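Skurkuna Opens Nultivau Collection of Robot Examples for Computer Disassembly

OLTANO, 26 Jan 2020. Skurkuna today announced the first release of Nultivau, a collection of examples recorded to teach a learning system how to take apart and sort used desktop computers. The release contains 2,331 recorded examples, gathered over 184 hours of work at the company's Oltano laboratory.

Views from the gripper at the Oltano work cell:
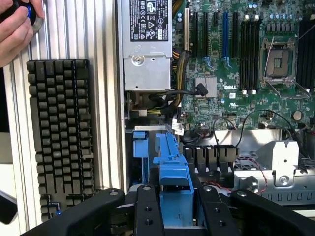
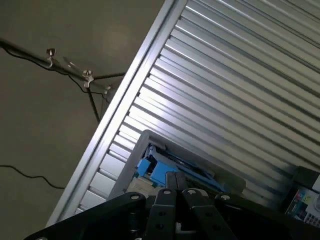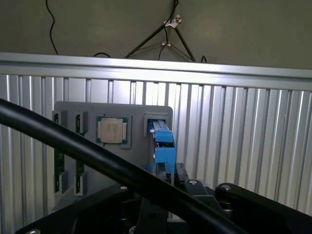
What the Release Contains

Each example in Nultivau pairs the view from the robot's wrist with the position of the arm and the opening of the gripper. The work covers open computer cases, bins of plastic parts, and a fixture plate with gray holders for boards and processors. Operators guide the arm through each task and mark the start and end of every attempt. Failed attempts are kept and labeled as such, so that the system can learn to tell a poor grasp from a good one.

The examples are divided into 8 task groups, including reaching into a case, approaching a part in a tray, and working at a holder. A separate set has been held back for testing and will not be published before April.

"Computers arrive at recycling centers in many conditions, and a fixed program cannot prepare for all of them," said Bit-na Shin, director of data programs at Skurkuna. "We asked our operators to work at a normal pace and to leave the small corrections in. Those corrections are a large part of what the system needs to see."

Partners and Access

Skurkuna carried out the work with Costache, a recycler of office equipment, which supplied the computers and advised on the order of removal. The two companies have agreed to continue the program for a further 2 years.

Research groups may request access to Nultivau in writing through the Skurkuna data programs office. Access is free of charge for noncommercial use.

About Skurkuna

Skurkuna develops handling systems for the repair and recycling of electronic equipment. Its laboratory and main office are in Oltano.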